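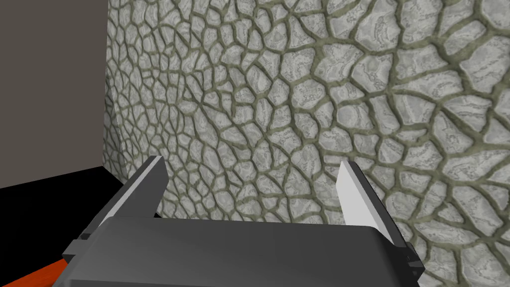

4.2 Do rendered views change what people say about a finish?

Claims that computer-made product views can stand in for samples in a surface survey deserve more doubt than they usually get. The Prenetero study, often cited in support, asked 608 householders to rate paint and coating finishes on a screen and reported close agreement with ratings of physical panels. We are not convinced. Most of its test items were plain mid-tones, where there is little to disagree over. A matte charcoal surface such as the one in Figure 3 is a harder case: it looks lighter where it catches the light and darker towards the front rim, and a respondent asked to name its shade has to decide which part counts. The study does not say how raters were told to handle this.

The Dinine survey is larger (3,000 responses) but has its own trouble. Only 765 of those taking part had handled a panel at all, and their answers were pooled with the rest. When we split the two groups, the agreement on "dull" and "chalky" weakened, while "dark" held up well. The authors put this down to screen settings. That may be so, but they recorded none.

Figure 3. Rendered view with matte charcoal and pale grey areas.

We therefore treat both results as open, and use panels in all 4 rounds reported below.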